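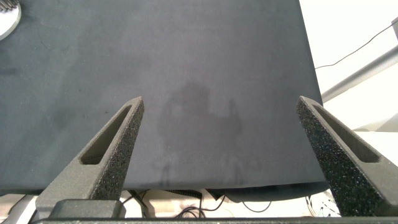

Bastian Kramer wandte gegen die erste Fassung der Auswertung ein, die Dauer der Belegübergabe werde überschätzt, solange man den Eingang in der Kanzlei und nicht das Hochladen durch den Mandanten als Endpunkt nehme. In vielen Betrieben lägen die Belege tagelang im Portal, ohne dass eine Mitteilung an die Sachbearbeitung gehe. Dem Einwand wurde gefolgt. Alle folgenden Angaben beziehen sich auf den Zeitpunkt des Hochladens, sofern nichts anderes vermerkt ist.

Abbildung 3: Zwei dunkelgraue Greiferfinger mit länglichen Aussparungen.

4.2 Belegübergabe und Monatsabschluss

Untersucht wurden 42 Betriebe mit ausgelagerter Finanzbuchhaltung, die ihre Unterlagen monatlich an eine Steuerkanzlei übergeben. Als Übergabeweg kamen das Portal Gisgate, der Versand per E-Mail und der Pendelordner in Papierform vor. Mischformen waren häufig. Ein Betrieb wurde dem Weg zugeordnet, über den im Beobachtungszeitraum die meisten Belege liefen; Bankumsätze blieben dabei unberücksichtigt, weil sie in allen Fällen elektronisch abgerufen wurden.

Die Übergabedauer ist definiert als Zahl der Kalendertage zwischen Monatsende und dem letzten Beleg, der für die Voranmeldung noch verwendet wurde. Nachgereichte Belege, die erst in den Folgemonat gebucht wurden, gehen nicht in die Dauer ein. Sie werden als Nachläufer gesondert geführt. Der Median der Übergabedauer lag bei 14 Tagen. Betriebe mit Dauerfristverlängerung übergaben später als Betriebe ohne, was angesichts der verschobenen Frist zu erwarten war und hier nicht weiter verfolgt wird.

Für die Fehleranalyse wurde eine Stichprobe von 2650 Buchungssätzen gezogen. Nach Ausschluss von Umbuchungen und Saldovorträgen sowie von Sätzen ohne zugeordneten Beleg blieben 2000 Buchungssätze übrig. Jeder davon wurde mit dem Beleg verglichen und auf Steuerschlüssel, Leistungsdatum und Sachkonto geprüft. Abweichungen beim Sachkonto wurden nur gewertet, wenn sie die Gewinnermittlung oder die Voranmeldung berührten. Die Wahl zwischen zwei sachlich vertretbaren Aufwandskonten gilt also nicht als Fehler.

Am häufigsten war das Leistungsdatum falsch erfasst. Betroffen waren vor allem Eingangsrechnungen, auf denen Rechnungs- und Leistungsdatum in verschiedenen Monaten liegen. Bei den Mandanten der Kanzlei Zanov trat der Fehler im Januar gehäuft auf, als Rechnungen für Dezemberleistungen zu verarbeiten waren. Falsche Steuerschlüssel fanden sich überwiegend bei Leistungen ausländischer Anbieter mit Übergang der Steuerschuld auf den Empfänger.

Der Großhändler Skukex wurde aus dem Vergleich der Übergabewege herausgenommen. Er stellte während der Erhebung vom Pendelordner auf das Portal um, und die Übergangsmonate ließen sich keinem der beiden Wege zuordnen. In der Fehleranalyse sind seine Buchungssätze enthalten.

Einschränkend ist festzuhalten, dass die Kanzleien die Betriebe selbst vorgeschlagen haben. Mandanten mit dauerhaft ungeordneten Unterlagen dürften deshalb unterrepräsentiert sein. Auch die Betriebsgröße wurde nur über die Zahl der monatlichen Belege erfasst. Die Nachläufer werden in Abschnitt 4.3 behandelt.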